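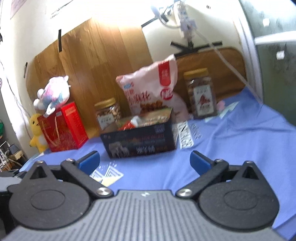

Larkisard 2889 零食礼盒内衬套组

产品编号:2889
系列:Larkisard 混装礼盒配件
类别:礼盒内衬、分隔片、封口用品
销售单位:套
供货状态:常备
产品负责:Friederike Ehlers
技术文件校对:Steinar Briem

概述

2889 是一套用于长方形礼盒的可拆分隔内衬,适用对象为已有独立包装的混装零食,包括枕形小袋、立式小袋、条形包和小盒装。套组由一块底垫、两片长隔片、两片短隔片、一张盖面衬纸和一组外部封口贴组成,完整安装后形成 9 格。隔片以半高切槽互相插接,不使用胶水,不需要工具,可反复拆装。

套组不含礼盒本体,不含食品,不含手提袋。内衬不构成食品的直接接触包装,裸装糖果、散装坚果、未封口糕点不得直接放入格内。

内衬按礼盒的内尺寸选用,与盒面颜色、印刷内容及开启方式无关。天地盖、翻盖、抽屉式礼盒均可使用,抽屉式另见“安装”一节的限制。

主要参数

内衬外形长度:254 mm
内衬外形宽度:184 mm
隔片高度:66 mm
隔片厚度:2 mm
底垫厚度:2 mm
装配总高:68 mm
完整安装格数:9
单格净尺寸(完整安装):83.3 × 60 mm
隔片材料:双面白色灰芯纸板
底垫材料:同隔片
盖面衬纸:半透明防油纸,未印刷
切槽宽度:2.3 mm
切槽深度:33.5 mm
外形尺寸公差:±0.5 mm
切槽位置公差:±0.3 mm
表面处理:无覆膜,无上光
使用温度:5 至 35 ℃
使用相对湿度:不高于 65%

以上尺寸均在温度 23 ℃、相对湿度 50% 的条件下放置一昼夜后测量。纸板在潮湿环境中会吸水膨胀,厚度方向的变化大于长宽方向。

适配礼盒

礼盒内长:256 至 260 mm
礼盒内宽:186 至 190 mm
礼盒内深:不小于 70 mm

测量礼盒时取盒底内侧尺寸,不取盒口尺寸。手工裱糊的礼盒,盒口与盒底常有 1 mm 以上的差异,包边纸在四角重叠处还会再占去一部分空间。内长低于 256 mm 的礼盒不建议强行装入,隔片两端受压后会向一侧弯曲,相邻格的宽度随之不等。

内长超过 260 mm 时,内衬可在盒内移动。允许在两端各加一片补边条(另购,编号见“选配件”),补边后的总间隙控制在 2 至 4 mm。超过 270 mm 的礼盒应改用其他规格。

内深没有上限,但深盒中的小件容易低于隔片顶边,取用不便。内深大于 100 mm 时建议先加垫高底座。

格位组合

两片短隔片横跨宽度方向,将长度分为三段。两片长隔片沿长度方向放置,将宽度分为三段。拆去部分隔片可得到以下组合。

组合 A,隔片全部保留
格数:9
格位尺寸:83.3 × 60 mm,九格相同
适用:同规格小袋,每格一至三袋

组合 B,拆去一片短隔片
格数:6
格位尺寸:168.7 × 60 mm 三格,83.3 × 60 mm 三格
适用:条形包与小袋混装

组合 C,拆去一片长隔片
格数:6
格位尺寸:83.3 × 122 mm 三格,83.3 × 60 mm 三格
适用:中号立式袋与小袋混装

组合 D,长、短隔片各拆去一片
格数:4
格位尺寸:168.7 × 122 mm、168.7 × 60 mm、83.3 × 122 mm、83.3 × 60 mm 各一格
适用:一件主品配若干小件

至少应保留一片长隔片和一片短隔片。只保留同一方向的隔片时没有插接点,隔片会倒伏。

组合 D 中最大格的侧壁缺少中间支撑,放入较重的盒装或罐装食品时,隔片中段可能外鼓。单件重量超过 200 g 的食品不列入本产品的适用范围。

装载方式

枕形袋
枕形袋两端有封口边,袋体中部充气。计算格位时按充气后的厚度计,不按平铺厚度计。完整安装时,宽度不超过 80 mm 的枕形袋可竖放,封口边朝上。两袋同格时正反相贴,上封口边错开。不得为减小体积而刺破包装。

皱褶透明袋
透明软袋外形不固定,在格内容易下塌。宜放在靠近盒壁的格位,或与有一定挺度的小袋同格。袋口多余部分向后折,不塞入相邻格。

立式袋
底部有折边的立式袋可直接立于底垫上。袋高超过隔片时,袋顶露出属正常情况,但合盖前应确认袋顶低于盒口。需要合盖的礼盒,袋顶与盖内面之间至少留 3 mm。

条形包
横放于组合 B 的长格内,最多叠放四层。竖放时容易向一侧滑倒,每格应装满。

小盒装
放在底层,棱角不对准隔片的插接点。小盒外宽与格位净宽之差应不小于 3 mm,否则取出时会带起隔片。

大袋装零食
大号袋装零食不进入 2889 的格位,随礼盒并列陈设或另行装袋。袋口已折叠的大袋,折边应压平并朝后。将大袋卷紧后塞入礼盒,会使格内小袋长期受压,盒盖也难以复位。

敞口陈设

礼盒用于桌面招待、开盖供取时,小袋顶部可以高出盒口。推荐露出高度为袋高的三分之一以内。后排放较高的包装,前排放较低的包装,有动物插画或文字印刷的盒面朝向取用者。深色盒面配浅色文字时,盒口附近宜放红色或白色包装,两者与盒面的明度差较大,远处易于辨认。

体积较大的袋装零食立于礼盒后方,单件立式袋放在礼盒一侧。礼盒与旁置包装之间留出一只手的宽度,取用时不碰倒旁边的袋子。

桌布应在放置礼盒的区域拉平。纸质底垫本身不会因布面褶皱变形,但礼盒底部若压住较厚的折叠处,盒体会前后倾斜,格内小袋向低侧聚集。桌布垂边处的堆褶不影响使用,礼盒距该处保持 100 mm 以上即可。浅蓝、灰、米色等单色区域适合放置深色礼盒,几何印花区域适合放置素面包装。

敞口陈设时不使用盖面衬纸,也不贴封口贴。

安装

一、清除礼盒内的纸屑、旧填充物和残留胶带。盒底应平整,无凸起。

二、放入底垫。底垫两面相同,不分正反。四角与盒角对齐,四周间隙目测均匀。

三、在平整桌面上插接隔片。长隔片切槽朝上,短隔片切槽朝下,由上向下对准压入。应先压入一侧,再压入另一侧,不在中间用力。

四、检查插接后的顶边。长、短隔片顶边应齐平,允许高差 0.5 mm。高差超限时多为切槽内有纸毛,抽出隔片,用手指抹去后重新插入。

五、双手握住相对两角,将插接好的隔片整体垂直放入盒内,直至接触底垫。倾斜放入时,隔片端部可能刮伤盒壁裱纸。

六、需要组合 B、C 或 D 时,在放入盒内之前拆去相应隔片。装入后再抽拆,剩余隔片会移位。

七、装入零食,顺序为四角、四边、中心。

八、覆盖盖面衬纸,合盖,贴封口贴。

抽屉式礼盒的抽屉前板较低时,应先确认装配总高 68 mm 不超过前板内高。隔片高出前板的,抽屉推入时会与外套上沿相碰。

一名操作者完成隔片插接和入盒,首次操作用时较长,熟练后单盒安装不超过一分钟。该时间不含装载零食。

批量装盒

连续装盒时,工位分为三个区域:未装礼盒、格位装载、合盖检查。每个区域的礼盒方向一致,正面朝操作者。零食按格位编号摆在装载区前沿,不按品名摆放。

格位编号规则:礼盒正面朝操作者,左前格为 1,向右依次为 2、3;第二排左格为 4;后排右格为 9。组合 B、C、D 沿用此编号,合并后的格位取所含编号中最小的一个。例如组合 C 拆去后侧长隔片时,原 4 号和 7 号合并为 4 号格。

装盒单由使用方自行填写。空白装盒单随整箱附一张,可复印。单上应填写组合代号、各格品名、每格数量、保质期最短的一项,以及检查人签名。含花生、坚果、乳、蛋、麸质、芝麻的食品,在品名后标注致敏原,并在礼盒外侧另附说明。2889 的封口贴上没有致敏原栏,不能代替该说明。

桌面上的碎纸片应在合盖前清走。白色纸屑落入白色隔片之间不易发现,合盖检查时应从斜上方看一遍格底。

检查项目

隔片顶边齐平
格内食品与装盒单一致
包装无破口,封口边无开裂
包装不骑跨在隔片上
小袋标签可读
盒盖自然闭合,不反弹
封口贴无气泡,边缘无翘起
盒外无残留胶迹

盒盖反弹时,先检查中心格,再检查靠近盒盖铰接侧的格位。用力压盖后贴封口贴的,封口贴会在存放中逐渐剥离。

封口贴

每套含封口贴 2 枚,圆形,直径 38 mm,哑面纸质,可书写。适用于裱纸、铜版纸和无绒特种纸表面。用于绒面、麻面或有明显压纹的盒面时,粘附力下降,应改用丝带或腰封。

封口贴贴于盒盖与盒身的交界处,前面一枚,后面或侧面一枚。深色裱纸在揭除封口贴后可能留下浅色痕迹。需要重复使用的礼盒,应在盒底或不显眼处试贴,放置一昼夜后揭开检查。

手写内容使用铅笔或油性细笔。水性笔在哑面纸上干燥较慢,叠放时会转印到相邻盒底。

存放与运输

未使用的套组平放,保持原包装。竖放超过一个月,长隔片可能出现弧形弯曲。轻度弯曲可在平板下压放过夜恢复,折痕不能恢复。

装好的礼盒叠放不超过五层。组合 D 的中部支撑较少,叠放不超过三层。纸箱运输时,礼盒正面朝上,箱内空隙以皱纸填满。膨化、油炸类零食易碎,内衬只能限制包装在盒内的移动,不能吸收跌落冲击。

含巧克力涂层的食品存放温度以食品包装标示为准。该温度低于内衬使用温度时,礼盒从冷处取出后应保持关闭,至温度与室内一致后再开盖。

清洁与再利用

隔片和底垫不可水洗。碎屑用软刷扫除,油渍不能去除,沾油的隔片应更换。盖面衬纸为一次性用品。隔片经多次插拔后切槽会变松,插接后提起一端时另一端自行脱落,即应停止使用。

隔片和底垫未沾油时可作纸类回收。封口贴与防油纸按当地规定处理。

包装内容

长隔片:2 片
短隔片:2 片
底垫:1 块
盖面衬纸:1 张
封口贴:2 枚
安装说明:1 页

套组以扁平状态交付,隔片未插接。

选配件

2889-E 补边条
尺寸 184 × 66 × 2 mm,每包四片。用于内长 261 至 268 mm 的礼盒。先沿礼盒短边放入,再放隔片。

2889-H 垫高底座
高度 25 mm,外形与底垫相同,折叠成型。放在底垫下方。使用后装配总高为 93 mm。

2889-P 盖面衬纸补充装
每包 50 张,防油纸,未印刷。

2889-S 封口贴补充装
每卷 254 枚,规格与套组所附相同。

选配件不单独附安装说明。

相关产品

Amside 系列填充纸丝:用于不分格的礼盒,染色纸丝可能掉色,不与 2889 同时使用。
Heo 系列腰封:适用于盒高 60 至 90 mm 的天地盖礼盒,可代替封口贴。
Rornirwood 系列托盘:用于开盖后的桌面分装,格位尺寸与 2889 不通用。

常见故障

隔片插不到底
两片切槽方向相同。翻转其中一组后重试。

放入礼盒后四周紧绷
礼盒内尺寸不足,或裱纸在盒角重叠过厚。取出内衬,重新测量盒底。不得裁切隔片端部,裁切后切槽间距与礼盒不再对称。

小袋逐渐升高
格内装入过量,充气袋互相挤压。每格减少一袋,或改用组合 B。

移动后小袋倒向一侧
格内余量过大。合并小件,或将较挺的包装移到该格外侧。

盖面衬纸起拱
中心格高于四周。调整装载顺序,衬纸不作压平包装之用。

修订记录

上一版切槽宽度为 2.1 mm,在湿度较高时插接偏紧,本版改为 2.3 mm。二月以后出厂的套组均为本版。两版隔片外形相同,可以在同一礼盒中混用,但插接松紧不一致。旧版在安装说明页脚无修订字母,本版为字母 B。

格位编号规则由 Jannik Reuter 整理,原规则从后排开始编号,已作废。持有旧装盒单的使用方应核对 1 号格的位置。

订购

最小订购量为一套。整箱为 40 套,整箱不拆换组合件。选配件可与套组合并发货。

非标准内尺寸的内衬可以按样盒制作。寄送样盒时应清空食品,并在盒底标注使用时的正面方向。询价内容包括礼盒内长、内宽、内深、所需格数、最大单件的长宽厚和预计数量。仅提供礼盒外尺寸的询价无法处理。

订单事务:Fraser Gunn
样盒接收与尺寸确认:Flora Matheson
样盒每周三集中测量,测量结果以书面形式回复。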